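Duygu Karabulut
Dec 29, 2019

Thread on the cloth-folding project from our manipulation class. The write-up is due before the new term and I would like the reasoning on record somewhere other than my notebook.

Task as assigned in September: two arms, one garment, fold it into a packet that can be picked up and moved. Team is me, Chukwuemeka Oyelaran and Bok-nam Ha. Repo name is Skustlow. Do not ask.

Most teams picked towels or T-shirts. We picked denim. It is stiff, it holds a crease, and it springs back if the fold line lands on a seam.
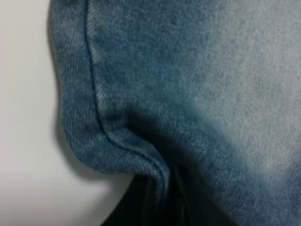
Grasp point selection took up most of October. The first version picked the highest point on the cloth and closed there. On denim the highest point is usually a bulge of air with one layer over it, so you lift the top and leave the rest behind. The wrist view is better for this than the overhead view. At that range the twill is resolved, a seam is one dark line, and a pinched fold goes nearly black at the bottom. We now score candidates by edge contrast plus distance from any seam.

Weights on those two terms were set by hand. Ha wants to learn them. I want to graduate.

Training set: 1310 labeled wrist crops. Another 505 held out. Labels are "one layer," "two or more," "seam," "reject." Oyelaran and I labeled the same subset separately and disagreed mostly on "seam," so we wrote a stricter rule and did it over.

Second problem was the pinch itself.
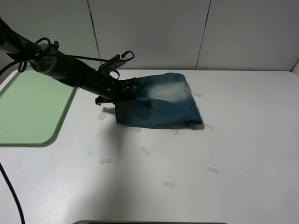 Closing force is capped at 1000 in controller units. Those are the raw counts the driver wants, and I have not converted them. Below the cap the cloth slips during the lift. At the cap it holds, but the fingers drag the near edge inward before they settle, and the packet skews. Fix was to close in two steps with a short pause between them.

Third problem, coordination. Each arm runs its own planner. For a while they shared nothing but a start signal, and you can guess how the stretch phase went.
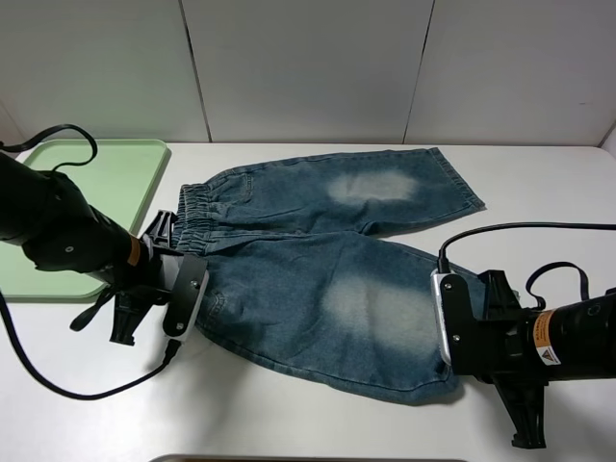

Now one arm leads and the other follows with a fixed offset along the line between the two grippers. When the leader stops, the follower stops. It is slower than independent planning. It also stopped tripping the force limit, so it stays in.

Myung-ja Kwak (teaching assistant, patient) asked why the offset is fixed and not computed from garment length. Fair question. The length estimate was worse than a constant. It reads the faded areas as background when the table is this bright.

That goes in the limitations section, along with the fact that everything was tuned on denim.
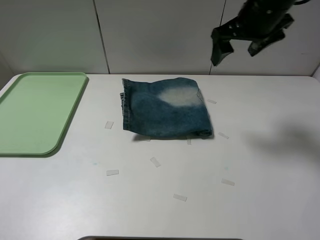
Scoring is by packet outline. After release the gripper backs off and the camera takes a still, then we compare the cloth's outline to a target rectangle. Our failure category "corner" means a corner has rolled or folded over, as at the lower right here. The category "rim" covers a raised or flared edge, and the stitched hem on the left would get that note too. The gripper's shadow is the main nuisance for segmentation - it falls on the right side of the table, soft-edged, and the threshold has to be set well clear of it.

Final evaluation is 21 trials per condition, two conditions: single-step close and two-step close. Same garment, same start pose as near as we can set it by hand.

Results table goes up when Ha finishes checking my spreadsheet. The code will be public after grading.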